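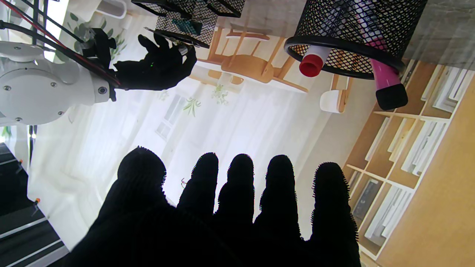 # Sondside Stair Words

A small dataset of what people call the bits of a building that everyone uses and no two people name the same way: the landing, the half-landing, the cupboard under the stairs, the thing you hang on to while going up.

Print this page | E-mail this page

## What is in it

One table, `words.csv`, with one row per answer. We asked more than 200 people who live in the Sondside blocks what they call each part of their building, and wrote down what they said. Spelling was left alone. If somebody said "the bannisty bit", the table says `the bannisty bit`.

A second table, `parts.csv`, gives each part a short code and a plain definition. Telmo Urquijo wrote the definitions and would like it known that "landing" took him an entire evening.

## Columns

`part` — the code from `parts.csv`
`word` — the answer, as given
`block` — Kirano or Skolter, the two older blocks, or `other`
`floor` — where the person lives, with ground floor as 0
`years` — how long they have lived there, in whole years
`note` — anything the interviewer thought worth keeping

Floor is blank for people who weren't sure. In Skolter you go in halfway up a hill, and there is a long-running disagreement about which floor is the ground. We have not settled it and do not intend to.

## How it was collected

Anayeli Alvarado and Perla Maldonado knocked on doors with a clipboard and a set of line drawings. Pointing at the drawing was allowed. Saying the word first was forbidden, though Perla admits to one slip with "newel post". That row is marked `prompted` in the notes and should be dropped from anything serious.

Interviews were meant to take ten minutes. The longest took 90, most of it on the subject of prams.

## Known problems

- `bin_room` and `bin_store` are the same place. We found this out after coding them separately, and merging them broke Mariann Balogh's charts, so they stay apart until version 4.
- Commas inside answers are quoted properly in `words.csv` but not in the older copy some of you still have. Please delete the older copy.
- Children under twelve were not interviewed, which is a pity as they plainly have the best words. A few got in through the `note` column when they shouted from another room.
- "Lobby" is over-represented in Kirano. There is a sign in the entrance that says LOBBY.
- Anyone answering in a language other than English has the original in `word` and a translation in `note`. The translations are by Blandine Vasseur, who translates freely.

## What it is good for

Looking at how words travel up and down a staircase. Neighbours on the same floor agree more often than neighbours one above the other, at least for the cupboard. It is no use for saying how a whole town talks, let alone a country. We have had one letter asking us to prove that "passage" is dying out. We can't, and it seemed in decent health on the third floor.

## Privacy

Names and flat numbers were never typed up. Two notes that named a particular neighbour in connection with a particular bicycle have been removed.

## Using and citing

Free to use for any purpose, with credit. Cite as: Sondside Stair Words, version 2, March 2023. Corrections go to Mariann, who prefers one message with ten corrections to ten messages with one.

Work on the next round, at Cuautle House, starts in April. It has a lift, so expect the section on stairs to be thin.

This site uses cookies to remember your settings. Accept | Manage cookies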